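Ticket 169 – Order export drops the last line of the address
Product: Pridari desktop, version 2
Opened by: Fereshteh Mirzaei
Assigned to: Ghislain Gill
Status: Waiting on customer

Fereshteh Mirzaei, March 7, 2021
Hi again! So I run a little home goods shop and I print all my shipping labels from Pridari. It worked great until the February update, and now any address with an apartment number loses it when I export to CSV. The street is there, the city is there, the apartment line is just blank. I've had 44 orders go through since the update and I only caught it when a customer, Shahla Karimi, called to ask why her package went back to the warehouse (she was very nice about it, luckily).

Things I already tried: restarting, exporting again, opening the file in a plain text editor in case the spreadsheet was hiding something. Same blank every time.

Ghislain Gill
Thanks for the details, Fereshteh! Could you go to Settings, then Export, and tell me what it says next to Address Format? Also, do you have the Hondico label add-on turned on?

Fereshteh Mirzaei
It says "Compact." I never picked that, I swear – it used to say "Full." And yes, Hondico is on, I can't print without it.

Ghislain Gill
OK, that helps a lot. Please switch it to Full, save, close the program all the way and export one order as a test.

Fereshteh Mirzaei
Did that. The test order came out perfect, apartment and all! But then I ran the whole batch, around 300 rows, and it was blank again, and the setting had gone back to Compact. Does the add-on change it? I turned Hondico off and ran the batch once more and every line was there. So now I can have good addresses or I can have labels, but I can't have both, and I've got a pickup tomorrow morning. 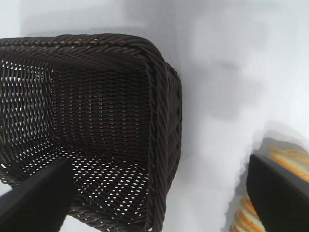

For tonight I'm going to export with the add-on off and paste the apartment numbers in by hand, which is fine for one day but please don't make me do it all week. I'm attaching both CSV files and the add-on log so you can compare them. Call the shop if that's easier – I'm here until late.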